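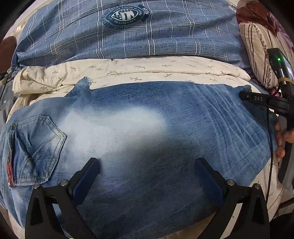
The seeder is back together and sitting in the shed, so I can finally write up what I did to it over the winter. I said I would do this in February and then had the gearbox cover off for most of February, so it's late.

For anyone new to the blog, this is the Dernano four-row I bought at the Leclerc clearing sale. It's a pull-type with a steel toolbar, one hopper per row, and a ground-driven metering shaft that takes its power off the left wheel. I paid 1249 for it, which was more than I wanted to pay. The other bidder was Tane Tautahi from across the river, and he told me afterward that he only wanted it for the toolbar. He would have cut the row units off and sold them for scrap.

We used it for one season as it came. The stand of corn was bad. Rows one and four were fine, row two had skips in it long enough to park in, and row three dropped doubles the whole way up the paddock. I blamed the seed plates first and swapped two and three over. The skips stayed in row two and the doubles stayed in row three, so the plates were fine and the trouble was below them or beside them.

Row two

The drive chain on row two had a stiff link. You could see it hop when you turned the wheel by hand. Every time that link went over the small sprocket the shaft paused and then jumped, and the plate did the same. I soaked the chain in diesel overnight, worked the link back and forth with pliers, and it freed up for a day and then went stiff again. So I bought new chain for all four rows. If you do this, take the old chain to the shop with you. The number in the book for my machine is wrong, or at least it's wrong for the sprockets that are on it now. Somebody has changed them at some point.

The tensioner on that row was also worn through on one side. It's a plain nylon block on a spring arm. I made a new one out of an old cutting board with a hacksaw and a file and it took most of an evening. A bought one would have been quicker but the dealer in town doesn't list them anymore.

Row three

The doubles came from the brush that wipes the extra seed off the plate. The bristles were worn short and leaning over, and the seed was riding straight under them. I ordered brushes from Prustum, who do pattern parts for a lot of older planters. They were slow to come but they fit without any trimming. I replaced all four. Once I had a new one beside an old one it was plain that rows one and four weren't far off doing the same thing.

Gearbox

I had not planned on opening the gearbox. I only wanted to change the oil. What came out was gray and had water in it, so the cover came off. The seal on the input shaft had a groove worn under it and water had been getting in, probably from standing outside at the Leclerc place. The bearings were rough on one side. I replaced both bearings, both seals and the cover gasket. To get around the groove I pressed the new seal in a little less deep so the lip runs on clean shaft. My father used to do this on pumps and it works if you have the room.

The cover bolts need to go back in evenly. I did it wrong the first time and pinched the gasket, and had to scrape it all off and start over. That was the low point of the job.

Openers and closing wheels

The disc openers were down a fair way from new. They still touched at the front edge, but only just, and on row four you could slide a business card through. I took a shim out of each side on rows one to three and that brought them back in. Row four got new discs. I'll do the others next winter.

The closing wheels are the rubber type and two of them had cracked. I tried cast wheels on one row last year at Kirsty Maihi's suggestion (she grows squash on heavier ground than ours and swears by them). In our soil they dug a trench when it was damp. I've gone back to rubber all round.

Setting the rate

This is the part people write to me about, so I'll put down how I do it.

Jack the drive wheel clear of the ground and put seed in the hoppers, enough to cover the plates well. Take the seed tubes off the bottom and hang a bag on each row. Measure around the tire with a tape, then work out how many turns of the wheel make 100 feet. Put a chalk mark on the sidewall so you don't lose track. Turn it by hand at a steady walking speed. If you spin it fast the plates don't fill and you'll think the rate is low.

Then count what's in each bag. When I did this with the old brushes, row three was well over the others every time. With the new ones the four bags were close enough that I stopped fiddling.

After that I do it again in the paddock with the tubes on and the closing wheels tied up, so the seed lies in the open slot where I can see it. The wheel slips a little in loose ground and the shed number is always a bit higher than the field number. I go up one tooth on the drive sprocket to make up for it. The 16-tooth is the one I ended up with for corn. For beans I haven't decided.

What it cost

I don't have every receipt, but the parts came to 799, and the gearbox was the biggest piece of that. My time isn't in there. Added to what I paid at the sale, I'm still well under what Rurus wanted for the used one they had in the yard, and that one had three rows working out of four when I looked it over. They were straight with me about it, to be fair to them.

Whether it was worth it depends on how much corn you grow. For us it's one paddock and the headland strip, and we could have hired someone with a proper planter to come in and do it in a morning. The trouble with that is getting them when the ground is ready. Last year the contractor was a good way behind by the time it stopped raining, and small jobs go to the bottom of his list. I don't blame him for that.

Things still to do

The row markers don't lift evenly. The right one comes up fine and the left one hangs halfway until you give the rope a pull. I think the pulley is seized.

Hopper lid on row one won't latch. It has a strap on it.

Paint. The toolbar has surface rust where the old decals were. I've wire-brushed it and put primer on, and it can stay primer colored until I have nothing better to do.

I also want to make a stand for it so it isn't resting on the openers when it's parked. At the moment it sits on two fence posts laid flat, and getting it back onto the hitch takes two people and some swearing.

A couple of people asked after the last post if I had the parts book scanned. I have a paper copy with the gearbox pages missing. If you have the full one for the four-row, leave a comment, I'd like to see what seal depth they call for. I can copy the row unit pages for anyone who needs them.

Next post will be on the fertilizer box, which I haven't touched yet. The slides are rusted shut and I've got them soaking now.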